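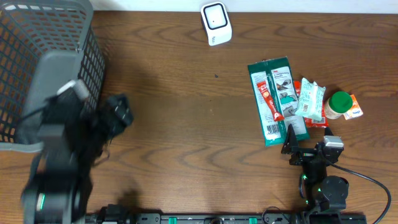
Ojārs Paulauskas has sold tables for long enough to know when a customer doesn't believe him. I didn't, and he noticed within a minute of my walking into the Vaher showroom.

"You think I'm going to tell you wood is alive," he said. "It's dead. It's been dead a long time before you get it."

That was a better start than I'd hoped for. The Vaher leaflet, which I had read twice on the bus, uses the word "living" in every paragraph. It also says that a strongly figured top "hides the small disorders of family life." I wanted to know what that meant, and whether it was worth paying an extra 805 for.

Paulauskas says he didn't write the leaflet. He did agree with part of it. "On a white table you see every crumb. On a brown one with a lot of grain, a crumb has somewhere to hide. Is that good? You'd have to ask the person who cleans." He wipes his own table at night with a damp cloth and a bit of dish soap, and in the morning, with the sun coming in low, he finds what he missed.

I asked about small things left lying on it, the bandages and packets and charger ends that live on my own table from Sunday to Sunday. The company's answer is a plastic basket with holes in the sides, sold separately under the name Joletti. It costs less than lunch, and I have owned four or five like it from other places. Every one of them has ended up full, with a second pile of things next to it.

"Sure," said Paulauskas. "The basket isn't going to sort anything. People buy the basket and they feel the job is done."

So why sell it?

"Because they ask for it. If I say no, they go across the street to Cludier and buy the same basket in beige."

He is less relaxed about first aid supplies, and it was the one subject on which he got loud. His view is that dressings should never go in an open basket on a table at all. They get bent, and the wrapper can get a pinhole in it, and then you have a dressing you can't trust and no way of telling. He keeps his in a lidded tin in the hall closet, flat, with the long ones at the bottom. Once a year, in February, he takes everything out onto the table and reads the dates. "All of it out. You can't check dates by stirring."

I pointed out that I have never met a person who does this. He said I had now.

We moved on to the finish. Vaher claims its oil coat will stand up to 200 wipes before it needs attention. I asked who counted. He laughed and said he had asked the same question when the new leaflet came in and was sent a second copy of the leaflet. His own estimate is that it depends on what you're wiping off. Coffee is nothing much. Red sauce left overnight is another matter, and anything with bleach in it will leave you a pale patch you'll be looking at for years. I asked whether the Cekex polish they keep by the register would fix a patch like that.

"It'll make it shiny," he said.

The model I'd come to look at is 2504 with delivery. For that money I would like to be told something plainer than that the grain "tells a story." Paulauskas ran his palm along the top and told me to look at it from the side, with my head down near the surface, the way you'd look for scratches on a car. There were three, all short. He hadn't known about one of them and seemed annoyed.

Would he buy it himself, at full price?

He took a while over this. "I'd buy it with the scratches, if they took something off. At full price I'd go and look at a few others first. Don't push it against the wall, either. People do that to save space and then there's a strip at the back they never wipe."

The leaflet says the company goes back to 1893. I asked him if that was true.

"The building does," he said, and went to find a cloth.

I haven't bought the table. I did go home and clear mine, and I threw out two dressings and a tube of something with no label left on it. The basket is still full.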